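Prakano Drawer & Brick Task Kit
Tabletop practice set for two-finger grippers

In stock. Ships in 2 boxes. Power supply not needed, there's nothing in here that plugs in.

Quick version

Small desktop organizer with pull-out drawers, a bag of building bricks, a clamp plate, task cards. You bring the arm. Made for wrist-camera setups and parallel grippers, bench arms mostly. If you've been doing pick-and-place on foam cubes for months and want something with a handle, a track and an inside, start with this one.

Why drawers

Drawers are cheap and they're mean. Pull straight and they come. Pull two degrees off and they bind. Pull too hard and you've got a drawer in the air and bricks on the floor. Same object gives you a grasp task, a pull task, a place-inside task and a close-it-again task, and you can reset the whole thing by hand in a few seconds. We've used the same organizer at our Kotden bench since last August and it still runs. Looks it, too.

What's in the kit

Box 1
Desktop organizer, pink drawers with round black knobs
Clamp plate with rubber feet
Four screws, one hex key

Box 2
Building bricks, mixed sizes, 70 pieces
Pack of 30 task cards
Printed setup sheet (also a download)

Spare knobs sold seperately, see below.

Task group A: bricks and trays

Start here if your arm is new. Open tray, loose bricks, no force control needed to get going.

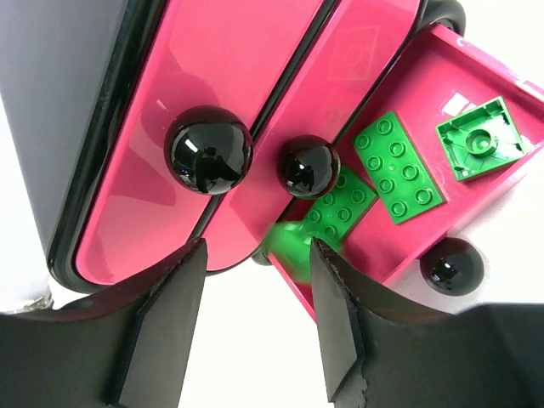
Brick tasks come in three levels on the cards, and the level is set mostly by how the bricks land. Level one is everything studs-up with space around it. Level two is a mixed drop – say a green 2x4 with its studs showing and a 2x2 flipped over with the hollow side up, both in the same tray, so a grasp picker that only knows studs gets caught out. Level three puts a brick partly under a knob, where the fingers have to come in at an angle or something else has to move first. Most teams sit on level two for a while. Fine. Stay there until the flipped ones stop costing you tries.

Notes on bricks
Tip the bag in, don't place them by hand. Hand placed looks random and isn't.
Same-color sets are harder than mixed ones. Cards 11 to 18 use one color only.
Glossy knobs throw highlights. If your depth camera drops out near them, move the lamp before you touch the code.
A brick held close to a wrist camera will blur. Train with those shots in, don't filter them.

Task group B: opening and closing

The part people buy it for. Knobs are round so there's no right way to turn the wrist, only better and worse. Cards cover pull from knob, pull from front, part-open and hold, full removal, refit.

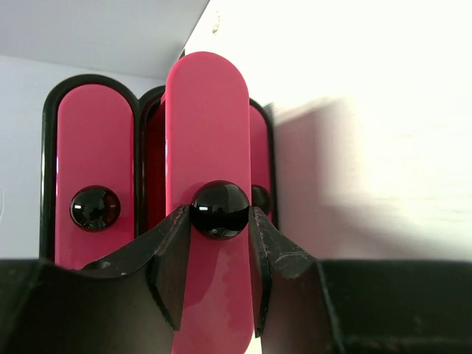 Card 22 is the side grip, and it's the one we get most mail about. You skip the knob and take the drawer front by its two long edges, then draw it back out of the slot. Set the fingertips just under the knob, one each side of the pink front, and keep them level. Go higher and the knob is in your way, go much lower and a tall front wants to tip. The neighbors are close too, with a drawer left and a drawer right of the one you're after, so open the fingers only as wide as you need on the approach. Narrow fingers do better. Wide pads can be made to work but expect to bump the next knob over.

Notes on drawers
Clamp the plate first. An unclamped organizer follows the drawer and you'll log it as a success.
Drawers lift right out if you pull far enough. Card 26 asks for it, the others don't.
Closing is harder than opening. Push from the knob, center line, slow.
Wipe the fronts now and then. Finger pads leave marks and the marks change the grip.

Fit and setup

Works with parallel grippers that open wider than the drawer front. Three-finger hands ok for group A, not tested on group B. Suction: flat enough on some fronts, not on the knobs, your call.

Bench should be level and pale if you can manage it. White table, white wall behind, pink and black parts stand out well and segmentation is less of a fight. Direct sun is a pain on the gloss plastic – a blind is enough.

Setup takes one person and the hex key. Screw the plate down, seat the organizer, slide drawers in, run card 1 as a check. If card 1 sticks, the organizer is twisted on the plate. Loosen, square it up, tighten again.

Compared with the Grimness set

We get asked. Grimness is our bigger kit, cabinet doors and latches, floor standing. It needs a longer arm and a lot more room. If your arm lives on a desk, get the Prakano. If you already finished the Prakano cards with a learned policy and want hinges, get the Grimness. Task cards don't swap between the two, bricks do.

Wear and spares

Plastic parts wear. Fronts go a bit patchy where the fingers press, rims pick up pale scuffs, none of it changes how a drawer runs. Replace a drawer when the track edge is chipped or it stops sliding by hand. Knobs pull loose before anything else does, so keep a few around.

Gripper fingers wear as well, check the inner edges. Rough edges grab bricks fine but they chew up the pink finish.

Spares: knob pack, single drawer, brick refill, task card reprint. Pfeiffer handles spares orders, use the same order form and tick the spares box. Usually out next morning if it's in before 2 pm.

Ordering

Order code 2389. Labs and schools can order on a PO. Bulk pricing on request, put the quantity in the notes field or we wont see it.

Returns accepted on unopened boxes. If a drawer is cracked on arrival send a picture, we'll send a drawer.

Setup sheet and card list are on the downloads tab. Card 19 has a misprint in the first batch, "push" should be "pull". Reprints are free, just ask.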